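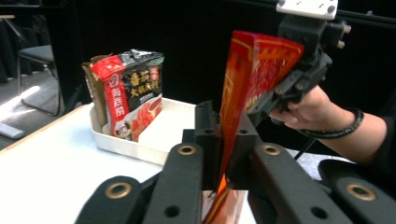 Red and orange packet between the finger plates, hotpot base in the tray behind.

packet-handling / README
Maintainer: Dilek Türkmen
Last edited Jun 7, 2021

Read this before you put in a purchase request. The folder holds the recordings and the budget sheet for the hand-held grippers. It does not make the case for buying more of them, whatever the April slides said.

Quotes

Clolar: 700 per gripper, cables extra, mounting plate extra.
Zurkside: one price for 2 units, good for 40 days. No spare finger plates listed. I asked twice.
Magalhães: no written quote, so it stays out of the sheet.
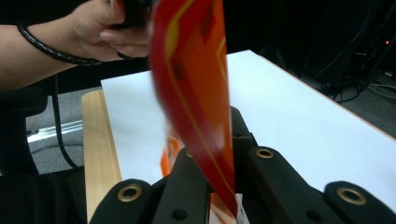 Packet hanging down between the fingers, blurred.

Blur like this matters for the budget. If half the camera views look this way we may need better cameras before we need more grippers, and the sheet has no line for cameras – someone should add one.
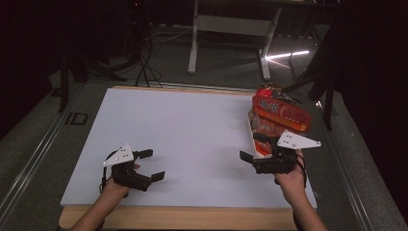
Table, board and stands are left out of every vendor total too. Tikum's "complete station" price was the worst for this; I would not plan on it.

Open items
- lead time on finger plates
- who pays for cables
- return terms, in writing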